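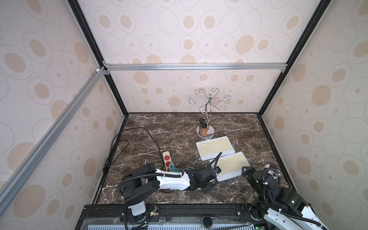
*Ticket 826, attachment 1: both keyboards on the marble top, power strip on the left*

**Subject:** Repeated and dropped characters, Clelleo compact keyboards
**Status:** Pending (replacement receiver on order)
**Priority:** Normal
**Location:** Paneled bay, Preltetti workshop
**Equipment:** Clelleo compact keyboard, white with pale yellow keys, quantity 2

### Original report

Two keyboards are in use on the marble tabletop. The rear one types fine for a while and then starts doubling letters, mostly E, S and the space bar. The front one drops letters. Sometimes it misses the first letter of a word, sometimes it goes dead for a few seconds and then catches up all at once. Both were charged overnight. Both worked normally in the front office before they were moved in here.

We have already turned them off and on again and tried a different text editor. Same result. We would like to keep this model if possible because the small layout leaves space for the rest of the things on the table.

### Log

**9:10 a.m.** Ticket opened. Asked for the settings page from the Destness keyboard utility.

**9:40 a.m.** Settings page received as text. Repeat delay is set to 160 ms on the rear keyboard. The front one is still on the default, which is much longer.

A delay of 160 ms is very short. Anyone who rests a finger on a key a little too long will get a second letter. Asked the reporter to put the rear keyboard back to default and type the long test paragraph, 900 characters, and paste the result into the ticket.

**10:25 a.m.** Result pasted. Doubled letters are down a lot but not gone. There are still a few doubled spaces near the end of the paragraph. Front keyboard was tested with the same paragraph and lost several letters in the middle section.

So the delay setting was part of the problem on the rear one. It does not explain the front one.

**10:50 a.m.** Looked at the photo again. The keyboards are staggered, with the front one overlapping toward the right. Asked the reporter to pull them apart so that no part of one case can sit on or push against the other, and to check that each lies flat on the marble.

Reporter says the rear keyboard had one rubber foot missing on the underside and rocked slightly when pressed on the corner. The foot was found in the front office. It has been glued back on.

**11:30 a.m.** Retest with the keyboards apart and the foot back in place. Rear keyboard: test paragraph came out clean, run again, clean again. Front keyboard: still dropping letters.

**11:45 a.m.** Asked how the receivers are plugged in. Both go into the same small hub, right next to each other, and the hub sits on the floor below the table. The Eder tabletop is thick stone, so the signal has to come up through it or around the edge. In the front office the receivers were plugged into the monitor, in plain view of the keyboards.

Asked for the hub to be brought up level with the tabletop and for the receivers to be placed as far from each other as the hub allows.

**1:15 p.m.** Hub is now above table height. Front keyboard is better. It no longer goes dead for seconds at a time, but the first letter after a pause is still lost now and then.

**1:40 p.m.** Asked the reporter to swap the receivers, pairing the front keyboard to the rear one's receiver and the other way around. Pairing steps for reference, as the leaflet leaves one out:

1. Unplug both receivers.
2. Turn both keyboards off.
3. Plug in one receiver only.
4. Turn on one keyboard and hold the pairing key until the light blinks fast.
5. Wait until the light stays on, then type a few letters to check.
6. Turn that keyboard off before starting on the other one. (Missing from the leaflet. If you skip it, both keyboards can end up on the same receiver.)

**2:20 p.m.** Swap done. The fault moved. The front keyboard now types the whole paragraph without an error and the rear one loses letters after a pause. The problem is the receiver and the keyboards themselves are fine.

**2:35 p.m.** Reporter asked whether the metal bars on the walls could be causing it. Can't rule it out, but I don't think so — the good receiver works on either keyboard in the same spot. No need to take the panels down. The wallpaper took a long time to line up at the corners and I would leave it alone.

**2:50 p.m.** Reporter also asked about the power strip with the red sockets. It can stay where it is. Neither keyboard needs to be on the charger during use, so please unplug the charging leads when typing and keep them off the keys.

**3:05 p.m.** One more note after going over the photo. The two small amber bottles are on the base of the chrome stand, behind the keyboards. Please check that the caps are screwed down tight, or move the bottles to a shelf while the keyboards are out. These cases are not sealed, and liquid under the keys is not covered by the Clelleo warranty. The stand itself is fine there.

**3:30 p.m.** Reporter confirms caps are tight. Bottles will go on the shelf in the hall for now.

### Current state

- Repeat delay is back to default on both keyboards. Please don't change it again without adding a note to this ticket.
- Rubber foot glued. Leave it overnight before sliding the keyboard around.
- Hub stays above table height.
- Bad receiver is marked with a piece of tape and still plugged in, paired to the rear keyboard. Use the front keyboard for anything that matters.
- Replacement receiver ordered through Destness. They have it in stock but gave no delivery day.

### To do when the part arrives

Unplug the taped receiver, pair the rear keyboard to the new one using the steps under 1:40 p.m., and run the test paragraph on both keyboards with a pause in the middle. Paste both results here. If the first letter after the pause comes through on both, the ticket can be closed. If the rear one still drops it, reopen the question of the hub and try the new receiver directly in the computer.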